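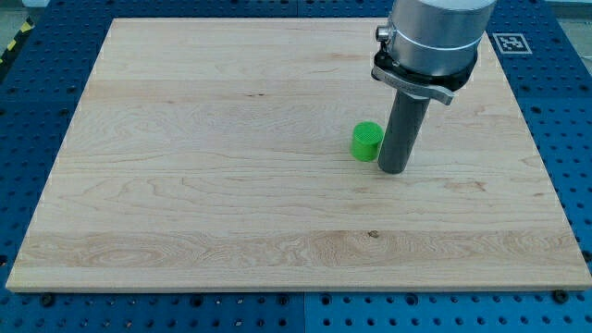 The maple panel on the blue bench, with the little green cylinder standing on it.

March 24, 2026

I promised a few of you that I would write about the maple panel, and then February went by in a blur of colds and car repairs and I never did. So make yourself a cup of something, this is going to wander a bit, the way my posts about wood always do.

The panel is for the top of a small sideboard that will live in our hallway in Bavora, under the mirror, where we currently have a folding table with a cloth over it. It has been "currently" a folding table for four years. I had been looking at oak and ash and all the sensible things, and then I went out to the yard at Ostapchuk for a bag of dowels and came home with maple. I paid 152 for the boards, more than I had set aside, and I drove home with the heater off because I had read something once about not cooking your lumber in the car. I'm sure it makes no difference for a short drive but I felt very responsible.

I love maple for being so quiet from across a room and so busy up close. It's cream in some places and honey in others, with faint darker streaks, and then these swirls that you only catch when you lean over it. My friend Marichka Symonenko, who taught me most of what I know about gluing up, likes to lay the strips out on the floor and walk away from them for a day before she decides on the order. I tried it her way this time. I must have shuffled them for over 2 hours, all told, with the cat helping, and I still woke up in the night and went down to swap two of them. (I swapped them back in the morning!)

The strip I fretted about most was the broad one in the lower third. It's a little lighter and yellower than its neighbors, and the grain goes up in big wavy cathedral shapes where the others keep more or less to themselves. Marichka thought it should go toward the back, against the wall, where it would behave. I wanted it nearer the front, where I'd be dropping my keys and could look at it every day. It has a tiny brown knot near the middle too, just a speck, and I will confess that the speck is what decided me. I've grown very fond of it. My husband calls it the crumb and has tried to brush it away at least once.

Glue-up was calmer than I expected. I used the ordinary yellow glue that I always use, put a bit too much on the first joint and had the drips to prove it, and then settled down. If you're doing your first panel, please do a dry run with the clamps, even though it's dull. I keep waxed paper under the joints, I tighten a little at a time going back and forth along the length, and I check with a straightedge before I walk off to make lunch. The time I skipped the straightedge I ended up with a tray that rocked like a boat, and my sister-in-law still has it and still sets it on a folded napkin.

Scraping took me longer than sanding. I find I can't rush figured wood, it tears if I get greedy, so I take thin shavings and stop whenever my thumbs get tired. The front edge is my favorite part so far. When the light comes in low it picks up a thin bright strip all along it and the whole board looks thicker than it is, and a good deal more expensive.

I haven't settled on the finish. I have half a can of Clorport oil left over from the bread boards, and it's lovely stuff but it does warm the color up, and I'm not sure I want that yellow band any yellower. The other choice is a water-based varnish, which would keep things pale but always feels a bit like putting plastic on the good sofa. I'll do a couple of offcuts each way and leave them on the windowsill for a while. If any of you have lived with oiled maple in a sunny hallway, do tell me how it looks now, I'd really love to know before I open the can.

The legs are next. I have a drawing pinned up that I copied from an old sideboard we saw in the hotel at Estesham, slim ones with a slight taper, and I've already changed my mind about the taper. More on that when I've bought the wood for them, and when I've found my good marking gauge, last seen in the kitchen drawer with the birthday candles.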